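Ticket 352 – Recipe imports losing ingredients after the November update
Product: Nustutard (desktop)
Opened by: Hok-lam Fung
Status: Waiting on customer

Hi again! I know I said on the phone I'd just live with it, but I've now lost half of my mother's pickle recipe and I can't let it go.

Quick recap for whoever picks this up. I keep all my recipes in Nustutard and print them through the Fu plugin, which makes the nice big pages with a photo up top. Since the November update, any recipe I import from a text file comes in with ingredients missing. The title is fine, the steps are fine, the photos are fine. The ingredient list just stops partway down, no error or anything.

What I've tried so far:

Restarted the program, then the whole computer. Same.

Turned off Fu and imported again. Same, so I don't think it's the plugin (sorry, Fu, I was blaming you for a week).

Made a tiny test recipe called Green Things with 10 ingredients. Only 8 came in. Deleted it, imported it again, still 8.

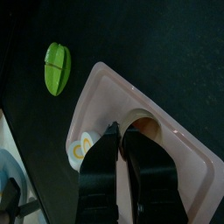 Then I got stubborn and started taking lines out of the file one at a time. The line right after the cutoff was "½ cup rice vinegar" and I'd typed the half as that one squished character. I changed it to 1/2 and the whole list came in! Tried it with the pickles too and they're all there now, down to the mustard seed.

So that's great, except I have years of recipes typed with the squished fractions – my old program, Lirnden, put them in automatically – and I really don't want to open every file and fix them by hand.

Reply from Namthorpe support, 17 Dec 2023
Thanks for the detailed notes. Could you open one of the old files in a text editor, choose Save As, and set the encoding to UTF-8? Please leave the fractions as they are, then import that copy and tell us what you get.

Follow-up from Hok-lam
OK, did that with 3 files. The pancakes and the bean soup came in complete, fractions and all. The egg custard still stops at the milk. I opened it up and there's a degree sign in there as well, next to the oven temperature, in case that matters. I've attached the text file. 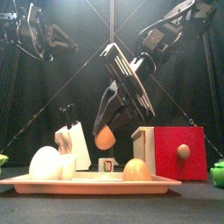 Attachment 2 of 2: egg

One more question while I'm here – is there a way to convert a whole folder at once? I'm happy to do it the slow way for the custard, but the soups alone would take me all weekend. I'm keeping the original files in a separate folder for now and I haven't emptied the trash either.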